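Unit 7: Setting Up and Looking After a Hand-Held Gripper Pair

Course notes, September intake
Instructor: Asuka Arai
Bench support: Genji Ebihara

Read this before the practical. Bring a small Phillips driver, a soft brush, lint-free wipes and your log sheet. The isopropyl is kept in the yellow cabinet and has to be signed out.

7.1 What you are responsible for

Each pair of students gets one Nelel case. It holds a left unit, a right unit, two camera leads, a spare set of pads and a bag of screws. You keep the same case for the whole term. If a part leaves the case, write it on the card inside the lid. Last year two cases came back with left pads fitted on the right side, and the recordings from those weeks could not be compared with anything else.

The units are driven by the fingers. There is no motor in the jaw. What you set up and maintain is a linkage, a pair of pads and a camera mount, and the quality of the recorded data depends on all three being the same from one session to the next.

7.2 Linkage check

Do this at the start of every session, before power is connected.

Hold the unit by the handle with the jaws pointing away from you. Open them fully and let them close under their own spring. Both fingers should arrive at the middle together. If one leads, look at the pivots on the slow side first.

Try each pivot screw with the driver. It should resist without turning. Do not tighten by habit. An over-tightened pivot drags, and a dragging pivot shows up later as a step in the opening curve. If a screw turns freely, take it out, clean the thread, put on a small drop of the blue thread compound and refit it. Leave the unit for 21 minutes before using it. The Dronel sheet gives a longer time for full cure, and for this work you do not need to wait for that.

Next, check side play. Pinch one fingertip and move it gently left and right. A little movement is normal. A click is not. Report a click to Genji and take a spare unit.
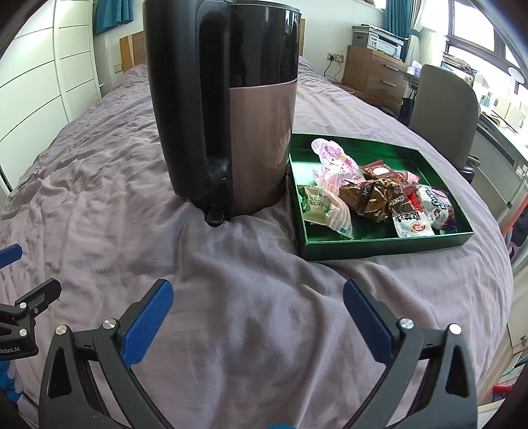
With the jaws open, both contact faces should be visible to the camera over their full length. If the inner face of one finger is hidden by its own frame, the finger has been assembled with the spacer on the wrong side. Section 7.6 covers this.

7.3 Pads

The pads are the part that wears. They are textured, and the texture fills with dust, fabric fibers and sugar. Brush them along the pattern first, then wipe. If you wipe first you push the dirt into the grooves.

Change a pad when any of the following applies:

the texture is flat at the tip
a corner has lifted
the surface is still shiny after cleaning
the pad has been in use for 200 logged grasps on wrapped goods

Always change both pads on a unit at the same time. A new pad facing an old one pulls thin packaging to one side as the jaws close. Press each new pad down from the heel toward the tip so that air is pushed out at the front.

Write the pad change in the log with the time. "New pads" is enough. You do not need to describe the old ones.

7.4 Camera and mount

The camera has a wide lens, and straight furniture will look bent toward the borders. Leave that alone. The correction is done in processing, and it relies on the lens sitting where it sat at calibration.

Check three things. The bracket screws are tight. The lead has a loop of slack so that turning the wrist does not pull on the plug. The two fingers sit evenly left and right of center in the picture. If they do not, loosen the bracket, correct it, tighten it, and run the Sasaki calibration card again. A bracket that has been loosened always means a new calibration, even if you think it went back to the same place.

Clean the lens with a dry wipe only.

7.5 Test grasps

Test on soft, light packaging over a soft surface. A hard table hides errors in approach height because the fingers stop against it. On bedding they sink in, and you can see and feel that you have come down too low.

Snack wrappers are good test items. The film slides, the contents shift and the shape is different after each pick. Use several kinds.

Order of work:

1. Left unit alone. Close on the body of the packet, hold for a slow count of five, release.
2. Right unit alone, same routine.
3. Both units, each holding its own packet at the same time.
4. Both units, releasing one while the other keeps its hold.

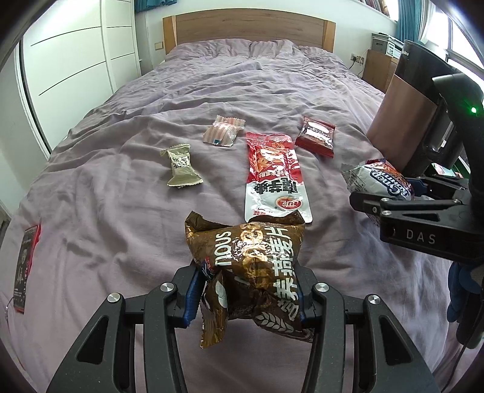

In steps 3 and 4 most people watch the hand they write with and let the other one drift. Set your partner to call out when either unit tilts. Swap roles after each round.

Close until the packet stops moving between the pads and no further. Squeezing harder does not make a better recording, and it splits seams. If a packet bursts, stop, clear up the crumbs, and brush all four pads before you continue. Wheat flakes are especially bad for the pivots.

Wear the gloves. They keep skin oil off the pads and stop the handle edge from rubbing during long sessions.

7.6 Common faults

Jaws do not meet at the tips. Usually a pad has been set too far forward. Refit it. If the gap remains, compare the spacers with the drawing in the case lid.

Jaws meet at the tips and gape at the heel. The spacer is reversed on one side. Take off the outer screw, slide the spacer out, turn it over and refit.

Opening value jumps. Dirt on the encoder disc or a loose plug. Reseat the plug first. The disc cover is removed by staff only.

Opening value never reaches zero. Run the zero routine with the jaws held fully closed. If it fails twice, the unit goes to the bench.

Picture drops out when the wrist turns. Not enough slack in the lead. See 7.4.

One unit starts late. Check that both leads are in the ports marked for them. The Londent hub assigns the start signal by port.

7.7 Before you press record
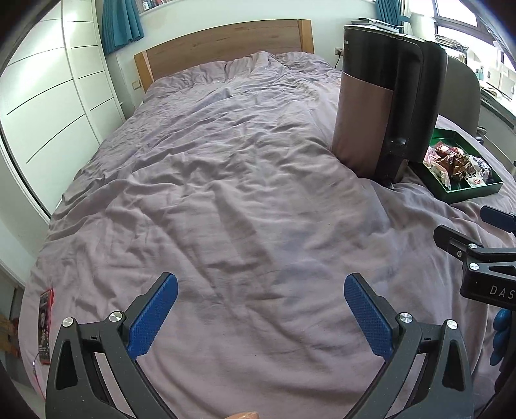 Hold both units in the ready position, jaws open, and stay still for a moment. The processing script uses this opening part to match the two streams. Have your partner look at the preview while you hold. They should confirm that the work area is in view and that the left jaws are centered. After that, start the take.

Keep takes short. Anything over 67 seconds is split by the recorder, and split takes have to be joined by hand.

7.8 Putting away

Brush the pads and pivots. Unplug at the hub end first. Close the jaws before the unit goes in the foam, or the fingers will press against the lid and bend the linkage. Coil the leads without twisting them. Fill in the log, both names, and leave the case on the shelf with the card facing out.

Units waiting for repair go in the gray tray with a tag stating the fault and the section number from these notes. Genji empties the tray at 4 p.m.

For next time: read Unit 8 up to the end of the calibration section, and bring your log sheet with at least one completed linkage check for each unit.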